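Pamport Workstation Service Guide
Section 7: Processor removal and replacement

This section covers the single-socket Dell workstations in the Pamport lending pool. Read all of it before opening the case. For heatsink and fan removal, see Section 6. For memory, see Section 8.

Parts and tools

Replacement processor in its tray
Tarneo thermal paste, part 2497
Lint-free wipes and isopropyl alcohol
Flat plastic stylus
Grounding strap

Before you start

1. Shut down the workstation, unplug the power cord, and hold the power button for 19 seconds.
2. Lay the case on its side on a grounded mat and take off the side cover.
3. Clip the grounding strap to bare metal on the chassis.
4. Remove the heatsink as described in Section 6. Set it down with the contact face up.
5. Wipe the old paste off the top of the processor with alcohol. Work from the edges toward the middle and change wipes often.

CAUTION: Do not scrape paste with metal. Keep alcohol and wipes away from the memory slots on either side of the socket.

7.1 Check the installed processor

Once the top is clean, read the printing on the metal lid. The maker and family name come first, and the full model number may need a low light from one side to make out.

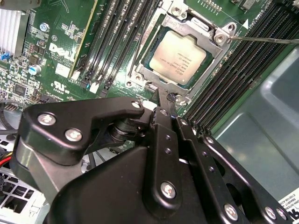
Write the model number on the job sheet along with the case tag. If it already matches the part you were sent, stop and call the Vlachou service desk, extension 201, before going further.

7.2 Remove the processor

1. Press the load lever down and slightly outward until it clears its catch, then let it rise slowly.
2. If your board has two levers, release both. The order is marked on the bracket.
3. Lift the retention frame by its tab until it stays open.
4. Hold the processor by two opposite edges and lift it straight up. Do not slide it or rock it.
5. Put it in an empty tray, lid up, and close the tray.

NOTE: The coin-cell battery stays in its holder for this job. Taking it out clears the clock and the setup values, and you will have to enter them again.

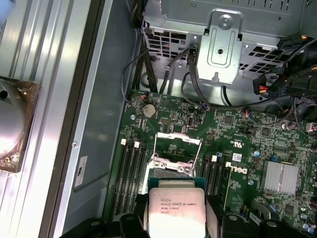

Figure 7-2. Xeon E5-1630V3 held over the socket, retention frame raised.

7.3 Inspect the socket

CAUTION: The contacts in the socket bend very easily. Do not touch them with fingers, wipes, or compressed air nozzles.

1. Look across the contacts from two sides with a flashlight. They should form even rows. A bent one shows as a break in the pattern.
2. If you find lint, lift it off with the tip of the stylus without pressing down.
3. If any contact is bent, do not install a processor. Fill in form 2758 and return the whole unit.

7.4 Install the replacement

1. Open the tray and check the model number against the job sheet.
2. Pick up the processor by its edges with the lid facing up.
3. Find the small triangle on one corner and turn the processor so it lines up with the matching mark at the socket. The notches in the edges must also match.
4. Bring it in over the socket, level it, and lower it straight down.
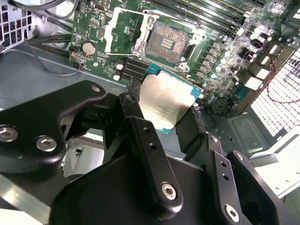
Figure 7-3. Processor just in front of the open socket, lid up. Level it before lowering.

5. Let go only when it rests flat. If it sits high at one corner, lift it out and start again from step 3.
6. Lower the retention frame, then press the load lever down and hook it under its catch. Some resistance is normal. If the lever stops well short of the catch, open it and check the seating.
7. Put a pea-size drop of paste in the middle of the lid.
8. Refit the heatsink. Tighten the screws a few turns each in a cross pattern.

7.5 First start

Reconnect the fan cable before the power cord. Start the workstation, enter setup, and confirm that the processor model shown matches the job sheet. Let the Traditz burn-in tool run one full pass with the side cover on. If the unit shuts off during the pass, unplug it, let it cool, and repeat Section 6 with fresh paste.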